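Why Does a Nail Rust When a Spoon Doesn't?

If you have ever left a bike out in the rain for too long (and I have, more than once, and I was old enough to know better), you'll know what rust looks like. It's orange and flaky, and it comes off on your fingers and then somehow on your shirt. Today we're going to find out where it comes from, and why the spoons in your kitchen drawer can be washed every single day and still come out shiny.

Let's begin with iron. Iron is a metal that comes out of the ground, mixed up in reddish rock called ore. People dig up the rock, heat it until it is terribly hot, and get the iron out. Add a tiny bit of carbon, the same stuff that's in charcoal, and you have steel, which is stronger than plain iron and gets used for bridges and trucks and the insides of tall buildings.

But iron has a weakness. It just can't leave oxygen alone! Oxygen is one of the gases in the air, and you are breathing some in right now. When iron, oxygen and water all get together, the iron slowly changes into something new, and that something new is rust. Rust is crumbly and full of little cracks, so more water and air can creep in underneath and start on the next bit of iron, and then the bit under that.

When I was small we used to walk over the old iron footbridge at Votach, which was 135 feet long and got a fresh coat of green paint every November. I thought the paint was there to make it pretty. It did make it pretty, but mostly it was a raincoat. Paint keeps the water and the air off the metal, and wherever a bit of it chipped, you'd soon see a small orange spot.

So what about things you can't very well paint, like forks and saucepans? You wouldn't want green paint in your soup.

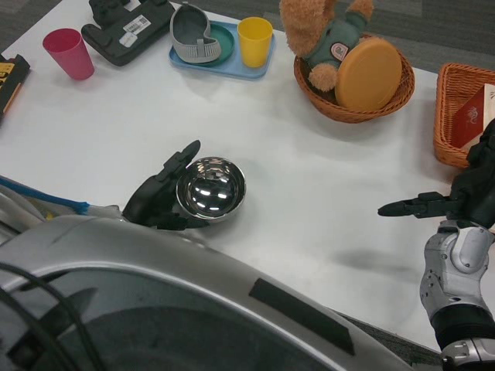
The answer is a different metal, called chromium (say it like this: KROH-mee-um). If you mix enough chromium into the steel while it's melted, you get stainless steel. Chromium likes oxygen too, even more than iron does, but when the two of them join up they don't make crumbly flakes. They make a very thin, very tight skin, all over the outside of the metal. It's so thin that light goes straight through it, so you can't see it at all, and what you see is the shiny metal underneath.

And now for my favorite part. Suppose you scratch a stainless steel pan with a fork. You've scraped off the skin in that spot, haven't you? But there's more chromium waiting in the metal below, and as soon as the air touches it, it grows a new skin. It's a bit like when you skin your knee, only much quicker, and you don't need a bandage.

You can try some of this at home. Ask a grown-up for two plain iron nails (ones that say "galvanized" have a zinc coat and will spoil the test) and an old stainless steel spoon. Put one nail in a jar of salty water and the other in a dry jar with the lid on tight. Put the spoon in a third jar, in plain water. Then leave them on the windowsill and look every morning. In my kitchen the salty nail won easily, and the water turned the color of weak tea.

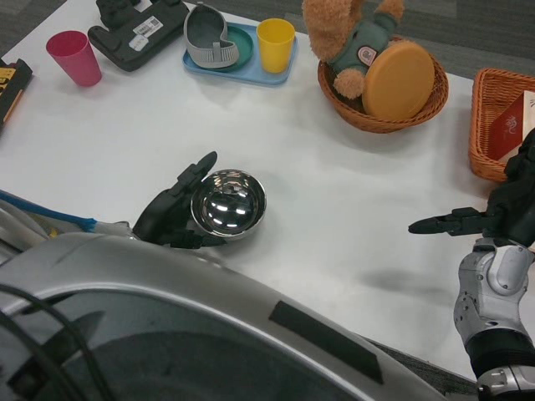 One young reader wrote in to ask whether stainless steel can ever rust at all, as there was a brown spot on the camping pot at home and everybody said it must be dirt. Well, it might be dirt, but it might be rust too! "Stainless" really means that it stains less. Salt is the biggest troublemaker. If salty water sits on the metal for a long while, it can poke tiny holes in that skin faster than the skin can mend itself. Rinsing the pot and drying it with a towel helps a lot.

The same reader wanted to know if gold rusts. It doesn't, because rust only happens to iron and things with iron in them. Silver goes dark and copper can turn green, and those are both good stories, but they'll need a page of their own.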